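Esby Athletics Center opens its doors, with a few left shut

By Binta Adeyemi
22 September 2020

Print this page | E-mail this article

ESBY - The new indoor athletics center at Esby held its open day on Tuesday, and the organizers would like you to know that it is the fastest track in the region. I asked how they could tell. No championship has been run on it. The answer was that the surface had been "tuned for speed" by Brendov, the firm that laid it, and that the first proper meet would settle the matter. That meet was supposed to be in June. It has no new date.

Visitors went around in small groups, masks on, starting at the sprint straight. It looks good. The lanes are clean, the lights are even, and there is a decent run-off behind the finish, which the old hall at Chisholm never had. Two juniors from the Chisholm club ran flying starts for us and the timing board gave them personal bests. Their coach wrote the numbers down, then told me she would believe them when she saw them with officials present. I liked her.

The pole vault area is the part I came for. The runway is long enough and the landing mats are new, but the box sits close to a wall pillar, and the padding around the pillar was still on order. Our guide called this "a snag." A vaulter who drifts left might use another word. The high jump fan shares the same floor, so the two events can't be held together, and the printed timetable for the first meet has them together.
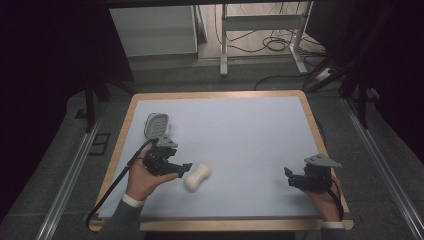
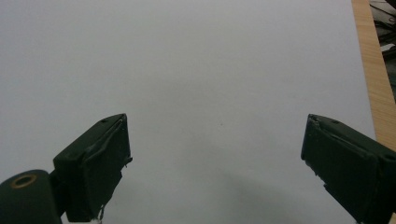 Seating is where the brochure and the building part company. The brochure says 1000 seats. The fire notice by the main door says 898, and the 7 rows of benches along the back straight have a poor view of the finish. I sat down at a table with a white top and a light wooden border to compare the two figures with the floor plan, and the plan agreed with the fire notice. When I raised it, I was told the larger number included standing room. The brochure says "seats."

Jusoseck, which runs the bookings, has set club rates for the first 2 seasons. After that they are "subject to review." Small clubs have heard that line before. Chisholm's rent at its old hall went up twice under the same kind of wording, and its evening group now trains outdoors most of the winter.

There is plenty to like all the same. The throws cage is solid, the warm-up area is a real one, and the changing rooms have hooks at a height children can reach. Parking is free for now. The physio room was locked, and so was the weights room, and the guide did not have either key.

Entries for the opening meet will be taken once a date is confirmed.

Shares: 7 | Comments: 2
Print | E-mail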